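The Last Handset

Gristinex stopped making phones on a Tuesday-shaped sort of morning, gray and without ambition. The line at Plavdale ran until lunch, and then it didn't.

I had worked there 14 years, the last 7 on volume buttons.
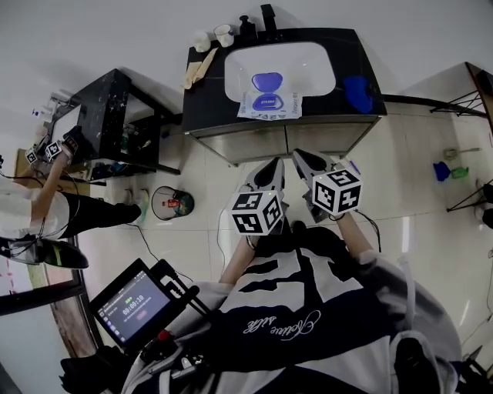
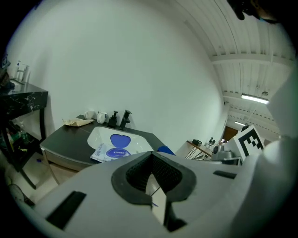 Management sent a memo thanking all 316 of us for our flexibility. It came by text. My own phone, a Gristinex, received it upside down.

By March the plant belonged to Marinho, who made doorbells. They kept 129 people and most of the chairs. At the interview they asked what I knew about buttons.

"Up," I said, "and down."

They told me a doorbell only had the one. I said I could learn.

I took the bus home to Zisgate and tried to call my sister with the news. The screen froze on her name -- it always did -- so I held the phone to my ear anyway and told it everything. It was still under warranty.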